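Ticket 700: Front loader stops mid-cycle, won't drain (Clolton laundry)
Status: Resolved, monitoring
Category: Appliances / Plumbing
Site: Clolton, ground floor

Reported fault
Washer fills and tumbles as normal, then stops with water still in the drum. Door stays locked. Pump can be heard humming for a minute or so and then cuts out. Happened twice in the same morning, once on a cotton load and once on a quick wash. Power cycling at the wall lets the door release after a wait but the water is still there.

Log

8:40 am
Machine taken out of service and sign put on the door. Asked the site to stop restarting it, as every restart was adding more water. Tap behind the machine turned off.

9:15 am
Drained by hand through the emergency hose behind the lower flap. Towels and two baking trays needed, the bucket doesn't fit under the spout. Filter unscrewed afterwards. Found lint, a hair tie and part of a plastic collar stay. Filter rinsed and refitted. Impeller turns freely by finger, with the usual slight notchiness from the magnet.

9:50 am
Ran drain and spin with nothing in the drum. Pump started, moved a small amount of water, then went back to humming. Not the filter, or not only the filter.

10:20 am
Pulled the machine forward and checked the drain hose. No kink. Hose end was pushed a long way down the standpipe, past the clip. Measured the top of the standpipe at 70 cm off the floor, inside the range in the Brandulier manual. Pulled the hose back to the clip mark and secured it with a new tie.

10:35 am
Repeated drain and spin. Better, but slow. Water backed up in the standpipe and came within a finger width of the top. Blockage is in the waste pipe, downstream of the machine. Left the washer off.

1:30 pm
Plumber from Roussel on site. Trap under the laundry tub shares the same waste. Trap removed and cleaned out, mostly grey sludge from undissolved powder. Three-metre hand snake run through the branch line, came back with more of the same. Flushed with hot water from the tub for several minutes. No backing up.

2:25 pm
Washer reconnected and levelled. Rear left foot was off the floor after the move, wound down and locknut tightened. Full rinse and spin with a half load of towels. Drained completely, door released at the end of the cycle, no error showing. Second run on cotton at 60 also fine. Out of service sign removed.

Notes for the site
The powder dispenser was being filled to the top for every load. The scoop that comes with the Pruston powder is meant for heavily soiled full loads. Half a scoop is enough for ordinary washing in our water, and less for the quick cycle. Please don't put powder straight in the drum.
Laundry tub is not to be used for mop water. Use the cleaner's sink.

Parts and cost
Cable tie from stock. Plumber call-out $114, charged to site maintenance.

Follow-up
Check the filter again in May. If the slow drain comes back before then, reopen this ticket instead of lodging a new one.

Front loader and the shelves of bottles next to it: 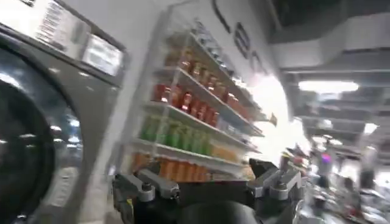 Related tickets
Dryer lint alarm at Clolton, closed
Cold tap in laundry tub dripping, open, waiting on washer kit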